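Morier M-479 Three-Button Mouse, Blue / Light Gray

Input Devices > Mice > Mid-Size, Symmetrical

The M-479 is a symmetrical desktop mouse for general office use. It replaces the M-470 in the Hosetum catalog and uses the same internal board, with a revised shell and a quieter switch in the middle position. Purchasing departments that standardized on the earlier model can order the M-479 against the same contract line.

Shell

The upper body is molded in two parts. The rear shell is glossy blue and continues down both sides. The button section at the front is light gray and meets the rear shell in a shallow point on the centerline. The seam is flush to the touch. A darker band runs along the lower edge at the back.

The gloss coat is a hard clear layer over solid-color plastic. It can be wiped with a damp cloth or a 70 percent alcohol wipe. Do not use acetone or abrasive pads. Fine scratches do not expose a different color underneath, but they do dull the finish, and the coat cannot be repolished. Departments that share equipment between shifts sometimes prefer the matte version, which is listed separately under the Cirkau name.

Controls

Left and right click buttons are part of the gray section and flex from the point where it meets the blue shell. The scroll wheel sits in a narrow slot between them. It is light in color and notched, 24 steps to one full turn, and it does not tilt. Pressing the wheel gives a middle click.

Directly behind the wheel is a small orange-yellow button. This is the resolution selector. One press moves to the next setting and the fourth press returns to the first. The mouse keeps the last setting when it is switched off. The button can be reassigned in the Heiskanen utility (Windows only); on other systems it works as a resolution selector and nothing else.

Small markings are printed on the click buttons. They are decorative and do not show the state of the mouse.

Specifications

Connection: 2.4 GHz wireless, USB receiver
Resolution settings: 800 / 1200 / 1600
Default setting: 800
Wheel: notched, 24 steps
Switches: left and right standard, middle reduced noise
Battery: one AA, not included
Battery life: 589 hours of continuous use, measured at the default setting
Weight: 49 g without battery
Operating range: 8 m, line of sight
Warranty: two years, return to dealer

Working Surfaces

The sensor is a standard optical type. It tracks on wood, laminate, paper, cloth pads and most painted surfaces. Clear glass is not supported. Mirrors are not supported.

Polished stone is a borderline case. On dark, glossy stone the sensor will usually track at the default setting but may skip at 1600, mainly where the pattern changes suddenly – a white vein in dark marble, for instance. Strong daylight from a window can make this worse. For desks of this type we recommend a thin cloth or paper pad. Lowering the setting is the second option. Reinstalling the driver has no effect on tracking and should not be tried as a first step. 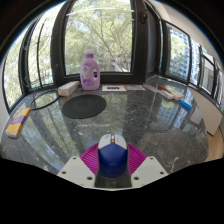

M-479 in blue / light gray, with the orange-yellow resolution button behind the wheel.

Fit

The shell is the same on both sides and suits either hand. Button functions are swapped in the operating system settings. Hand length of 160 to 195 mm is the intended range. Users above that range generally find the rear arch too short and should look at the large shell instead.

In the Box

Mouse, USB receiver (stored in the battery compartment), printed quick-start sheet. No pad and no extension cable.

Ordering Notes

Single units ship in a plain carton. Cases of 20 ship without individual cartons and carry one quick-start sheet per case. The blue / light gray version is a stock item. Other colors are made to order, with a lead time of six weeks and a minimum of two cases. Orders for the made-to-order colors placed after October ship in the new year.

Receivers are paired at the factory and are not interchangeable between units. A lost receiver can be replaced, but the mouse has to be returned with the order for re-pairing. Label both parts before handing out a large batch – a mixed drawer of receivers takes a long time to sort.

For samples, volume pricing or a copy of the surface test sheet, contact Vasanthi Palaniappan in product support and quote the model number.

Related: M-479 matte (Cirkau), large shell, replacement receivers, cloth pads

Hosetum Office Equipment | Contact | Shipping and Returns | © Hosetum. All rights reserved. | Back to top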